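Cleaning Fees Belong in the Room Rate

The cleaning fee began as a reasonable charge. A person with one apartment to let had to pay someone to turn it over, the cost was the same after one night as after ten, and so it appeared as a separate line. That logic held for apartments. It does not hold for the small hotels and serviced studios that have copied it, and I think those properties should drop it.

I manage the books for a 14-unit property in Stidham. We charged a separate cleaning fee for three years and stopped in December. The reasons for stopping are mostly arithmetic.

A flat fee changes the effective nightly price according to length of stay. Take a studio listed at 100 a night with a cleaning fee of 50. One night costs 150. Five nights cost 110 each. The guest sees 100 on the search page in both cases, and the one-night guest finds out at the last step that the price is half again as high. Some of them leave at that point. Our booking system, Votik, records abandoned reservations by step, and in our final twelve months with the fee it logged 1,376 of them at the payment summary. I do not claim that the fee explains all of these. People abandon bookings when the phone rings. But one-night searches made up a much larger share of the abandoned bookings than of the completed ones, and the other charges on that page were the same for everybody.

The usual defense is that the fee discourages short stays, which are expensive to service. If that is the aim, a minimum stay does the job better. It is visible in the search filter, it can be switched off in slow weeks, and it does not require the guest to do division. A fee that works by unpleasant surprise also catches the guests a small property would like to have on a wet night in the off season. 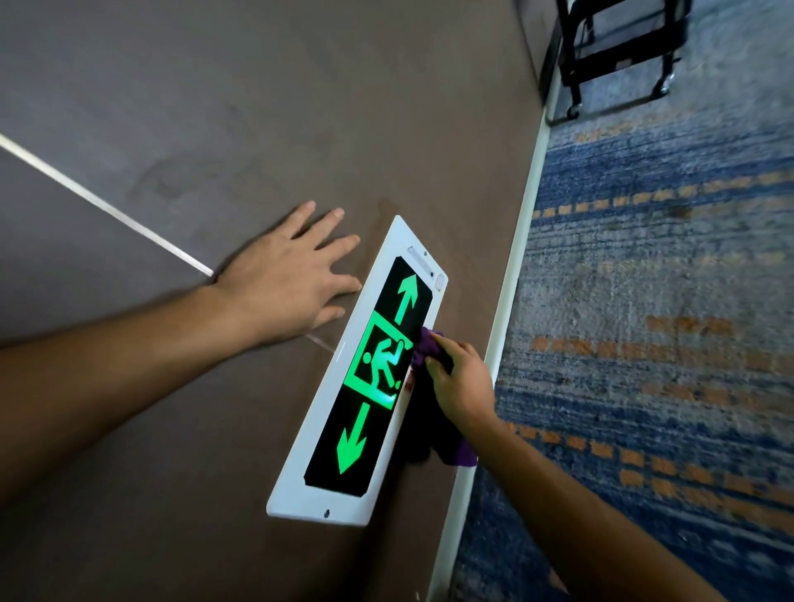
A second defense is that separating the cost is more honest. Rizwan Haque, who ran the Kodikara guesthouse before he retired, put this to me at some length, and it is the best argument on that side. He said a guest should know what each part of the bill pays for. I would accept this if the practice were applied evenly. No hotel prints a line for the night clerk, the boiler, the roof or the insurance. These are costs of having a room to sell, and so is housekeeping. Picking one of them out tells the guest very little about the bill, especially when the amount has been rounded up to cover other things. Ours had been. The fee paid for the turnover, the linen contract, and a share of the hallway and stair work, which goes on whether a given studio is occupied or empty.

That last item deserves more attention than it gets. Once a fee is named after cleaning, both sides start to treat it as the price of cleaning one room. Guests who had paid it left more dishes in the sink, on the ground that they had paid for them to be washed. A few others stripped the beds and asked for a refund. Neither group was being unreasonable given the name we had put on the charge. Shared areas dropped out of the conversation entirely, and when we reviewed the housekeeping hours it was the shared areas that had been squeezed.

There are costs to folding the fee in. The listed rate goes up, and on sites that sort by nightly rate the property moves down the page. We fell 2 pages on one of them. Aminu Babalola at Bodberg, which has kept its fee, regards this as decisive, and for a property that depends on a single booking site he may be right. Several sites now offer sorting by total price, and where that is the default the disadvantage goes away. Where it is not, an owner has to decide how much of the business comes from people who sort by the lowest number and then pay a different one.

Long-stay guests also pay slightly more under a blended rate. We dealt with this through a weekly discount — a plain percentage, shown from the first screen. It took an afternoon to set up and has produced no complaints so far.

I would keep a separate charge in one case, where the cleaning is optional. A guest on a three-week stay who wants a full midweek service is buying something extra and can be billed for it by name. A charge that no guest can decline is part of the price and should be quoted with it.

17 February 2021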